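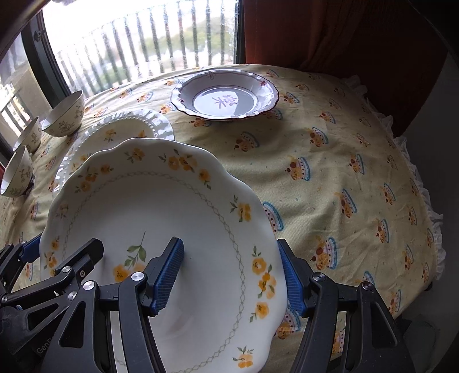

2. Tableware stream: progress to end of March

Work at the Ostmont flat covered the dining table by the balcony. The Tidach schedule for the Jatside household collection now carries 307 entries, of which 122 have been checked against the pieces themselves.

Floral plates are entered by rim profile first (scalloped, beaded, ruffled), then by the colour and placement of the decoration. The large scalloped plate with yellow-orange flower clusters and a grey diamond-chain band is entered separately from the beaded plate, which has smaller yellow flowers. The maroon-rimmed bowl is catalogued under its centre character, 樂. Cream rice bowls with botanical sprigs form a single group.

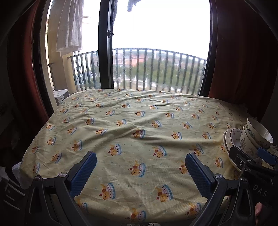 Patterned tablecloth and stacked crockery, balcony end of the table.

Two items remain open — the maker's marks, and a storage quote from Carnegie. Neither affects the current budget. Checking of the remaining entries continues in April.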